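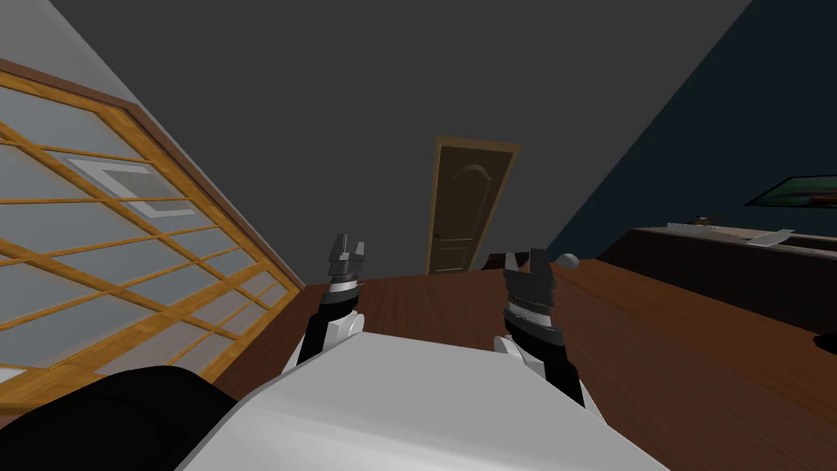
Issue 552

Reading time: 2 minutes

The sideboard question

Every December somebody writes in to ask whether brown furniture is coming back. Every December we say yes, and every December the salerooms go on practically giving it away. We are saying yes again. One year we will be right and insufferable.

The case for it this time is a sideboard that went through the Grollent sale for less than the price of a decent raincoat. It had solid doors, drawers that ran, and enough room for all the plates you own and the ones you were left by an aunt. The buyer paid more for the van. This is normal. If you are thinking of bidding, get the van quote first and then decide how much you love it.

Measure your front door. Then measure the turn at the bottom of the stairs, which is where most love affairs with wardrobes end. We know of a very handsome one in Bimness that has lived in a hallway for 15 years — it holds coats, and a grudge.

Look at the parts the seller hasn't polished. Fronts get waxed for viewing day, but undersides tell you about leaks, old repairs and whatever has been eating the thing. Take a torch, kneel down and ignore the dealers, who will be doing the same with better knees. Fine dust below a small round hole means you should go and have a cup of tea instead.
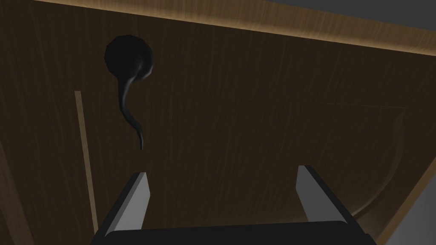

Getting rid of the smell

Old cupboards smell of old cupboards. Leave the doors open for a week, wipe the inside with a barely damp cloth and let it dry properly before you put anything in. Readers swear by bowls of bicarbonate, coffee grounds and, in one alarming letter, a cut onion. We tried the onion. We now have a cupboard that smells of old cupboard and onion.

For scratches, the Dukik wax sticks are fine if you buy one shade darker than you think. Robles does a paler set, good for edges and for people who got the shade wrong the first time.

Bimness viewing opens at 7 in the morning, and the bacon rolls run out well before the wardrobes do.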